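Our handover rules, version 2

I've been promising to write up the handover rules we use at Heston, and with September nearly gone I'd better get on with it. The first version ran to 38 rules (I know, I know) and people stopped reading by the second page, so Bastian Rathjen and I sat down with a pot of tea and a red pen and got it to 11. Much better!

The one I care about most is grip. Anything stacked gets held with two hands until it's fully set down, and that goes for people and for the arm. We had a lovely long argument about whether light stuff should be let off. Bastian said yes, I said no, and I won, mostly by going on about it for longer.

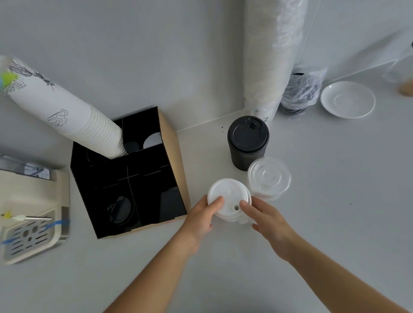
White plastic lids, stacked, both hands on.

Rule 4 is the stop rule. If you want to step into the arm's space, you press stop first and wait for the light to change, even if it's only for a second, even if you're late for lunch. The folks at Wulen let people off when the arm is on slow, and I do see why, but I'd rather keep it simple.

Still arguing over rule 7, the one on labelling trays. Prantl have sent us their wording and it's far tidier than ours, so I might just pinch it (with permission!). I'll put the full list up once Bastian has fixed my commas.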